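Records > Ditbridge Allotment Association > Minutes > Site and Water Group

Last updated: 9 April 2020

Reading time: 4 minutes

DITBRIDGE ALLOTMENT ASSOCIATION
Minutes of the Site and Water Group, held by telephone

Present: Sumeya Feyisa (chair), Perihan Şimşekoğlu (minutes), plot representatives for Upper Field, Lower Field and Salgado Lane.
Apologies: Pokden Drainage.

1. Minutes of the previous meeting

Agreed as a correct record with one change. Item 4 should read "stop tap at the Lower Field gate", not "stop tap at the Upper Field gate". PS to correct the filed copy.

2. Matters arising

2.1 The padlock on the pump shed has been replaced. Keys are held by the chair and by the Lower Field representative.

2.2 The hedge on the Salgado Lane boundary was cut before the nesting season. The cuttings have been left in a windrow behind the compost bays and are to be chipped when a machine can be hired.

2.3 The letter to Flerkberg Estates about the access track has not been answered. SF to write again, enclosing the original.

3. Water supply

3.1 The supply to Upper Field was turned on after the last frost warning was lifted. Two dip tanks filled normally. The tank beside plot 19 filled slowly and the float valve was found to be fouled with lime. The valve was stripped and cleaned by the plot holder and refitted. The group thanked her.

3.2 The main to Lower Field remains off. The meter moved with all the taps closed, which points to a leak between the meter and the first branch. The pipe there is old and follows the line of the original fence. Pokden Drainage had been asked to trace it but has put off all site visits until further notice.

3.3 It was proposed that the length from the meter to the first branch be replaced in full. The Upper Field representative asked whether a repair clamp would do for one season. PS said that a clamp could not be fitted until the leak was found, and that the digging would be much the same in either case. Replacement was agreed in principle, subject to a written quotation.

3.4 Until then, Lower Field plot holders may draw from the Upper Field tanks using cans. Hoses are not to be connected to any tank. A notice to this effect will be fixed to both gates.

4. Use of the site under present restrictions

4.1 Plots remain open for cultivation and daily exercise. Members are to attend alone or with their own household and keep two metres apart on the paths.

4.2 The hut, the shared toolstore and the seed exchange are closed. Members needing the heavy roller should contact the chair.

4.3 Gate locks and tap handles are touched by everyone. Members are to wear gloves or wash their hands before and after use. Soap has been placed at the Upper Field tap.

4.4 The open day planned for July is cancelled. The deposit on the marquee will be held over to next year if the hire firm agrees.

5. Waste and recycling

5.1 The general skip has been removed and will not be replaced this season. Members must take home all rubbish that cannot be composted. Drinks cans and bottles have been found in the compost bays and have to be picked out by hand before turning.

5.2 Cans are to go in household recycling, emptied first. They are not to be used as slug traps on paths or left on tank lids.

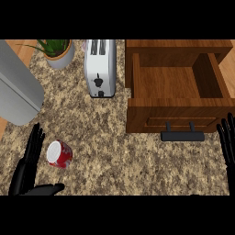 6. Plot lettings

6.1 The waiting list stands at 59. No viewings can be held at present. Vacant plots will be offered by letter with a plan of the site, and the offer will stay open for 10 days.

6.2 Plot 9 on Salgado Lane has been given up. The shed is sound but the path edging is rotten. It was agreed to offer the plot as it stands, with the first quarter's rent waived.

6.3 A request to keep hens on a half plot was refused under the existing rules. The member may apply again if a full plot becomes free.

7. Any other business

7.1 The Lower Field representative reported bindweed spreading under the fence from the track. Deferred until Flerkberg Estates replies on item 2.3.

7.2 Water butts without lids are to be covered. Reminder to go out with the rent letters.

8. Actions

SF: second letter to Flerkberg Estates; gate notices.
PS: correction to previous minutes; quotation for the Lower Field pipe; letter to the marquee firm.
All representatives: check tank lids and float valves on their own field.

9. Next meeting

By telephone, on a date to be set by the chair once the quotation has been received.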